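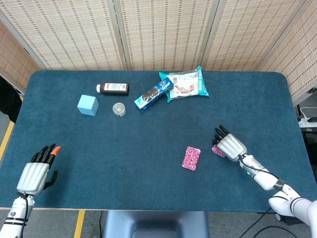 Our question this month comes from Nhung Văn, who wants to know whether the two-armed tidying service that Grutley has begun hiring out by the half day is any use in an ordinary house. Grutley calls it the Ambrose. You book it, somebody wheels it in, and it clears whatever you have put in front of it while you stand about feeling surplus. I have now had two sessions, and my tips are mostly about the quarter of an hour before it starts, when you can still do something about the result. Give it a plain, dark table and leave air between things. A foam cube sitting by itself is a gift to any machine, and so is a bottle lying on its side. A box of biscuits lying over the end of a flat snack packet is another matter, as it has to work out which one it is holding. And then there are cards. A thin card flat on a tabletop, with those black fingers curled down beside it, is the thing I would ask to see before paying for anything.

BEFORE IT ARRIVES

Clear the floor on the side it will work from. It has cables, the cables lie on the floor, and you will be carrying a mug of tea. I move the rug out to the hall as well.

Put something plain behind the table if you can. My sitting room has a bookcase, a fish tank and a good deal of tinsel I haven't got round to, and on the first visit the Ambrose spent a long while considering the lot. For the second I borrowed a folding screen from my sister and things moved along. A clothes horse with a sheet over it would do, though it does make the room look like a field hospital.

Wipe the table and dry it properly. Cards and paper stick to a damp top, and you'll have enough trouble with those already.

Take off the tablecloth. I left mine on the first time. It was tidied.

WHAT TO PUT OUT, AND HOW

Boxes: lay them flat, lids shut. If a biscuit box has been opened, tuck the flap in or use a small elastic band. Don't stack them.

Bottles: caps on tight. Standing or lying doesn't seem to matter, provided they aren't touching a neighbour. I keep anything medicinal well out of it, and I'd suggest you do too.

Clear pots and jars: these are slow going. Put a strip of masking tape round the middle, or a scrap of paper inside, and it makes up its mind sooner. Peel the tape off the same day or you'll be scrubbing at the gum until April.

Soft packets: press them so the air sits evenly, and lay them face up. Crisps are not worth the risk.

Cards, coasters, receipts: sit them on a folded tea towel. There is a little give under the edge then, and the fingers can get a start. On bare wood or laminate mine were slid right to the rim of the table, held there for a bit, and put back where they came from. I have had Saturday staff like that.

Anything breakable, sentimental or borrowed: in a cupboard, with you standing in front of it.

WHAT IT COSTS

A half day is £87, with delivery free if you live within 8 miles of the Plurnthorpe depot. Past that they quote by telephone and the quote has a cheerful tone I didn't care for. You can share a booking with a neighbour, though the move between houses comes out of your time, and mine lives up four steps.

There is also the Dilus kit: two trays, a set of stick-on labels and a mat with a grippy surface. They will offer it when you book. The mat is good, and I'd pay for it by itself if they would let me. The trays are trays. The labels have to be put on everything you own, by which time you have picked up everything you own.

AND WAS IT WORTH IT?

For a single messy table, no. I can clear mine with one sweep of the arm and a carrier bag. Where it earned its fee was the box room, after my daughter moved out and left behind 1221 small plastic animals (her own figure, she kept a book). I laid them out in batches on the mat, it sorted them by size into shoeboxes, and I did the ironing in the next room. It dropped a few. It also put my glasses in with the giraffes, so take those off the table too.

If your hands are stiff or your back is bad, the sum comes out differently, and I'd book one session and judge for yourself. Ask for a morning. The afternoon slot starts whenever the morning one finishes.

Print this page | E-mail this page to a friend

READER COMMENTS (4)

Duyên Mạc
The tea towel tip works for playing cards, thank you! We use a bit of felt at ours. Still hopeless with stamps, but then so am I.

Ward Wouters
£87 to put biscuits in a cupboard. I have a grandson who will take them off the table for nothing.

Ánh Âu
Do you have to stay in the house while it's running? The booking form is vague on this and I work mornings.

Lâm Quách
Ánh, yes, one adult has to be in. They told me that on the doorstep when I already had my coat on. Also measure your doorway, we had to take ours off its hinges.

Get our tips by e-mail every other week. Enter your address in the box and tick to confirm you are over 16.

This site uses cookies to remember your settings. By carrying on you agree to this. Accept | Find out more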